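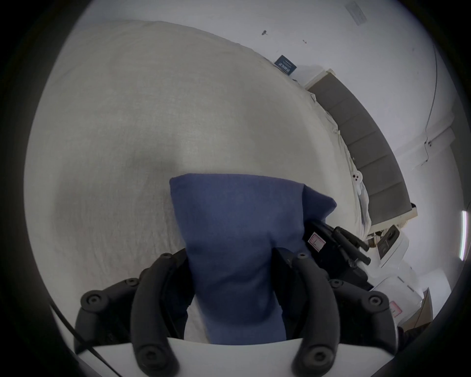 July, 4:10 pm - bedroom set, cloth pickup. Cherry Mae on laptop, me on gripper. 108 demos in so far, target is 471, so we need teh Laltis people for another shift. Blue cloth pinched low between the two fingers, upright, top folded over - keep this grip for the next batch. Three runs thrown out, bad labels, my fault. Florante wants seperate folders per cloth. Ask him re: deadline for Dursun round. Charge spare battery!!

Clinivden student robotics - notebook 3 - Back to top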